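Rinari Equipment Reuse Service
Workshop diary, Fidham site
Entry for July 2018

The workshop opened at the usual hour and the morning was given over to desktop units. The intake register now stands at 1,397 items received since the service was established, of which 66 await inspection. The greater part of these came from the Swanepoel offices, which are replacing their office computers by floor and sending us the old ones as each floor is finished. The remainder are single items brought in by local schools and by residents.

It was agreed in April that this diary would record the work of the bench as well as the figures, so that new members of staff may see how a day is spent. The present entry is made with that purpose in mind and is rather longer than the last.

Drives

The first task with any machine is to establish where its storage is and who is answerable for it. Every drive is entered in the drive book under its own number before anything else is removed. The book was brought up to date before work began, and two entries left over from the previous session were completed and initialled. One of them had been written against the wrong machine — a slip of a single digit — and has been corrected in red, with the original left legible as the procedure requires.

Caddies are kept apart from the general plastics. They are wanted by the schools, where they are lost more often than any other part, and a drive returned without its caddy is of little use to a person who has no means of fixing it in place. The holders on the bench have answered well for this work. A caddy set into a holder stays where it is put, and the label on a drive can be read without the drive being carried about the room. 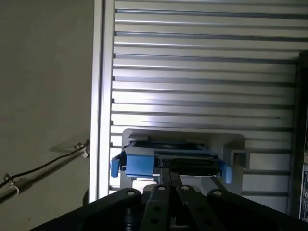
The supply of anti-static bags is sufficient for the present month. A further order should be placed before the next Swanepoel delivery, as the larger size ran short on the last occasion and several drives had to be double-wrapped in the smaller. Bheki Hendricks has undertaken to write to the supplier and to ask whether the larger size may be had in boxes instead of rolls.

The erasure station was in use for the whole of the morning. Certificates were printed for 14 drives and placed in the blue folder. The printer continues to mark the left margin of each sheet. The certificates remain legible, but it would be better not to send them to donors in that condition, and the matter has been entered on the repairs list for the second time.

Desktop towers

After the morning break the bench was turned over to towers. The method has not changed. The side panel comes off, the case is laid flat with its interior facing upward, and nothing is touched until the person at the bench has compared what is there with the intake sheet. Intake sheets are prepared from the outside of the machine and are frequently wrong about the inside. In one case the sheet promised a second drive which could not be found, and a query has been sent to the donor.

Processors remain the part which causes the most anxiety. An empty socket must be treated as carefully as a full one, and a processor out of its socket goes straight into a frame pocket on the grey tray. It should not be put down on the bench, on a cloth or on top of the power supply, even for a moment. I have asked that this be repeated to everyone who works in the room, myself included. Five boards were written off in the last quarter on account of damaged sockets, and at least some of that loss could have been avoided.

The 3D-printed fixtures have made the bench a good deal more orderly. Jokumine, whose design we follow, has offered a revised pattern with deeper slots. I am inclined to accept, provided that the trays we already have can be kept in service alongside the new ones. Staff have become accustomed to the present arrangement, and a mixture of two layouts might lead to parts being put in the wrong place.

Cabling was discussed at some length. The present rule is that data cables stay with the case. Mr Hendricks would prefer to remove and test them all, on the grounds that a faulty cable wastes more time at the final test than a faulty drive. I have asked him to keep a note of such failures for one month, after which the rule can be looked at again.
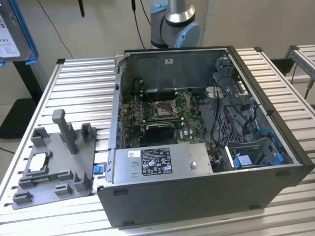 Latches and small plastics

The last part of the day was spent on latches. The blue plastic latches are light and give easily, and a good number reach us already cracked. They should be lifted from the hooked end with a steady and even pressure. If a latch will not move, the screws beside it are to be checked before any further force is applied. Broken latches are put in the small plastics box, and a note is made of the model from which they came, so that a replacement can be taken from the next machine of the same kind.

A question was raised as to whether a machine with a missing latch may be passed for reuse. The answer for the time being is that it may, if the part it holds is otherwise secure, and if the label on the outside states clearly what is missing. Machines intended for schools are the exception and must be complete.

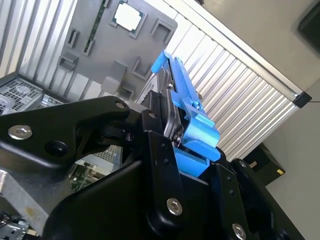

Blue latch beside the metal rail, with the open chassis behind.

Closing notes

The bench was wiped down and the tools returned to the wall. One hexagonal key is missing from the second set and should be looked for in the cases worked on today before a new one is bought. The drive book was signed and locked away with the certificates.

The next Swanepoel collection is to be confirmed by telephone. The van will need to be cleared beforehand, as it still holds the monitors refused by the recycling yard. Mr Hendricks has the keys.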